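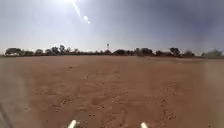
According to Lemlem Dinsa, the first rule of working with a mobile robot outdoors is that the ground gets a vote. She told a class of new operators that she had read plenty of site plans with a neat rectangle marked "open area" and no word about soil, slope, or light. Her advice was to send any such plan back.

# Chapter 4: Operating on Open Ground

Chapter 3 dealt with robots that work indoors, where floors are level and the edges of the work area are walls. This chapter covers unpaved and unfenced sites. The rules are fewer than the indoor ones, but they leave more to the judgment of the operator, and most of the chapter is about how to use that judgment and how to write it down.

By the end of the chapter you should be able to:

- mark out an operating area and a buffer around it
- complete a ground and light check before a run
- decide when a run must be stopped, and record the reason
- explain who may restart a machine after a stop

## 4.1 The operating area and the buffer

An **operating area** is the ground a robot is allowed to enter. The **buffer** is the strip outside it that must stay clear of people while the robot is moving. Both are drawn on the site plan before any machine is unloaded.

Bare dirt offers few edges for a person or a camera to follow. Tire tracks are a poor substitute. They show that something drove there at some time, and they say nothing about where the limit of the area is. Distant trees or a tower can help an operator keep a sense of direction, but they should not be used as boundary marks.

Throughout this chapter we use the Gilmartin site as our worked case. Its plan sets a buffer of 100 feet on all sides. The width was chosen by the site lead, Chaltu Tsegaye, from the stopping distance of the heaviest machine on loose soil, with a margin added. A lighter machine on firmer ground could have used less. The plan must show the figure and the reasoning, so that the next lead can check it.

## 4.2 The ground check

The operator walks the route before the first run of the day and again after rain. The check covers:

1. ruts and churned soil deep enough to turn a wheel
2. clods and stones along the route
3. depressions that may not show up from a distance
4. changes in firmness underfoot

Loose soil is the item most often passed over. Dry earth can look even from a few yards away and still give under load. If a boot heel sinks past the sole, the speed limit for that stretch is cut in half.

## 4.3 Light, glare, and haze

A sun low enough to sit in a camera's view can wash out part of the image and put streaks and spots across it. Haze or a dirty lens can soften one side while the other stays sharp. An operator who is driving by camera must treat any washed-out region as unseen ground. The robot may not be steered into it until a second person, standing outside the buffer, confirms by radio that the way is clear.

Parts of the machine that show at the bottom of the camera view should be noted on the setup sheet. They hide some of the ground closest to the robot, and a new operator needs to know which parts.

## 4.4 Stopping and restarting

Anyone on site may call a stop. Only the named operator may restart, and only after the entry in the run log is complete. In the Gilmartin log, nearly 2000 runs were reviewed for this book by Su-chen Yeh. The entries that gave her the most trouble were the ones reading "stopped, OK now."

A usable entry states what was seen, who called the stop, and what changed before the restart.

### Before you read on

Find the site plan for a place where you have worked or studied. Mark the operating area and the buffer in pencil. Keep the sheet, as you will need it again in Section 4.6.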